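June
By Tove Thorlacius

I have been trying to work out why I like the Prallix gripper kit so much, and I keep coming back to the fingers. The arm gets all the attention when Gadau talks about its products, and it's a decent arm. But the fingers are where the thinking went, and I could talk about them all evening (I have, and my sister has asked me to stop).

Most of the kits I've had on the bench treat the gripper as an afterthought. You get two hard jaws, a strip of foam if you're lucky, and a page of advice about buying something better later. The Virlow set I used last year was like that. It could pick up a block, lovely. Give it a thing with a curve and it would squeeze until the thing shot out sideways and went under the furniture!

A home is full of curves. Jugs, handles, chair backs, lids, the molded plastic stuff we all own too much of. If a company wants me to believe its robot belongs in a house, I want to see it hold something smooth and awkward with a room's worth of ordinary belongings behind it, and the camera at the wrist is the right place to judge that from.

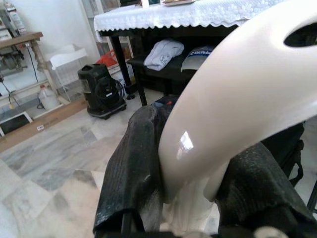

Do you need to know how to code to get started with the kit? You can get through the first 6 lessons without writing a line, and after that a little Python helps.

That low start matters to me. I teach an evening class, and the people in it are curious and busy and easily put off by an install screen. With Prallix we were moving the arm in 20 minutes, and most of that was hunting for a spare outlet. Compare that with Tuncer's starter box, a lovely piece of engineering that ate our whole first session.

I do have complaints. The manual runs to 66 pages and the part on changing the finger covers is near the back, when it should be up front. The covers pick up dust, and I'd like a spare pair in the box. The power cable is too short, too.

Still, I would rather have a plain kit with good hands than a handsome one that can only lift blocks, and I wish more makers felt the same way. My class starts again soon with two of these on the tables. I've already bought the extension cord.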